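3.2 Contract data and player classification

Contract records were taken from the Collado register, which lists the term, annual value and signing status of every skater under a professional agreement in the three leagues studied. After goaltenders and players on amateur try-outs had been removed, 3417 player-seasons remained. The register was last accessed on 1/10/24, and amendments made after that point are not reflected in the results.

Each player-season was placed in one of two groups. A depth signing was defined as a player who had spent at least one full season with an affiliate side and whose new agreement allowed him to be moved between the senior club and the affiliate without a change of club. All others were treated as regular signings. The definition follows Tilahun's earlier work on squad turnover, with one change: players returning from a long-term injury were kept in the group they had held before the injury. Of the depth signings, 144 could not be matched to ice-time records and were dropped from the usage model, though they were kept in the salary model.

Ice time was drawn from the Volletti match logs. These give shift lengths to the nearest second but do not separate even-strength play from special teams in the oldest seasons. For those seasons we used the split reported by the clubs themselves — a weaker source, and one that is known to differ from the logs where a penalty ends during a stoppage.

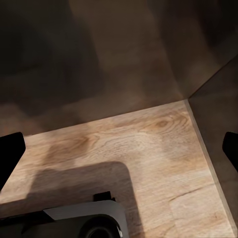

The salary model regresses the logarithm of annual value on age, points per hour of ice time, previous contract length and position. Club and season enter as fixed effects. Right and left wingers were first entered separately, but the coefficients did not differ at the usual level and the two were merged. Centres were kept apart. Standard errors are clustered by player, as many players appear in several seasons.

Confidence intervals for the promotion rate were obtained by bootstrap with 4000 resamples, drawn by player so that a career was always taken whole. Drawing by player-season gave narrower intervals, which we do not report. The promotion rate is the share of depth signings who played ten or more senior matches in the season after signing. A threshold of five matches was also tried; it raised the rate for every club and left their order unchanged except for Prevosau and Kisula, which changed places.

Figure 2. Order of processing for the contract and ice-time records. The salary and usage models share the first two steps and separate at matching.

Agreements signed in August were assigned to the season that followed. A small number of these replaced an earlier agreement between the same player and club, and in such cases only the later one was counted.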